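I gave up my phone's data plan in January, mostly to save money. The bill had crept up to the point where I was paying for a lot of video I didn't remember watching. My new plan does calls and texts and nothing else.

The first week was mainly about maps. I drove out to Flirkness to see Ferenc Bárány and missed the turn twice, then stopped at a gas station and bought a paper map of the county. It lives in the glove box now. I still fold it wrong.

After that it got easier. I look up bus times before I leave the house and write them on the back of an envelope. If somebody asks me a question I can't answer, it waits until I'm home, and by then I've usually forgotten it.
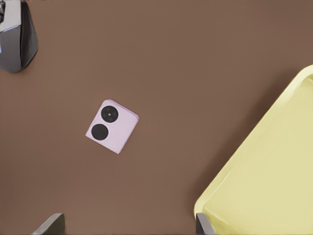
*Something small and pink on a brown tabletop.*

The one real problem has been work. Barnabás Hajdu runs the Parkcombe office and sends everything through a group chat, including changes to the schedule. I asked him to text me instead. He does, most of the time – I showed up for one canceled shift in March and went home again.

I checked my old bills last night. The worst month had 921 texts on it, nearly all of them to my sister, so that part of my life hasn't changed. She thinks I should have switched to the cheap data plan and left it there. Maybe. I'll look at it again when the contract is up, but I'd want to keep the map either way.

Next week I'm taking the train to Ploslow and need to print the tickets, so first I have to buy ink.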